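Bits and bobs from the sorting room

Quick one this month, newsletter is already late and the printer wants it by 5.

The block loan boxes are coming back in after the summer and most are in decent shape. Thank you to everyone who checked theirs before handing over. Not thank you to whoever sent back the Plerolley set with a sandwich bag of gravel in it. We found the missing wedge in the end — it was in the gravel.

So far 109 sets back on the shelf, 7 still out. If yours is one of the 7 you will have had a note. Please look under the sofa, in the car, in the dog's bed, and so on.

Bars are what we are short of. The long red ones go missing most, then the green. When you tip a set out to check it, use something with sides. A table on its own is hopeless, they skid straight off and then you are on your hands and knees. An old metal bin does the job nicely, doesn't matter how scruffy it is, and you can see the colours against the grey.

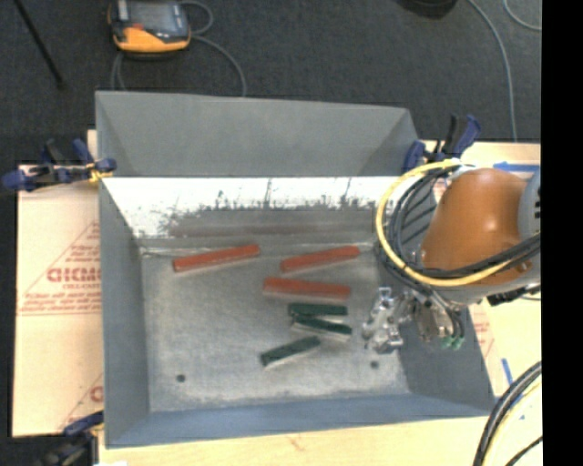

Red and green bars in the metal bin, three of each.

Sort by colour first, then length. Then tick them off on the card in the lid. If the card has gone, there are spares in the drawer by the door, the drawer that sticks. Pull up and then out.

Chipped corners are fine, leave them in. Splits are not, put those in the Prorico tub and we will see what can be glued. Please don't paint over marks yourself, we had 2 sets come back last time in a green that was nearly right and it drives people mad trying to match them.

Lids — the Krasniqi boxes and the Sinix boxes look the same but the lids do not swap. They will go on if you lean on them. They will not come off agian.

New loans open in October, usual form, usual shelf. Bigger sets go quickly so get your name down early. Returns any morning before noon, leave them inside the porch if the door is shut and not on the step, it floods.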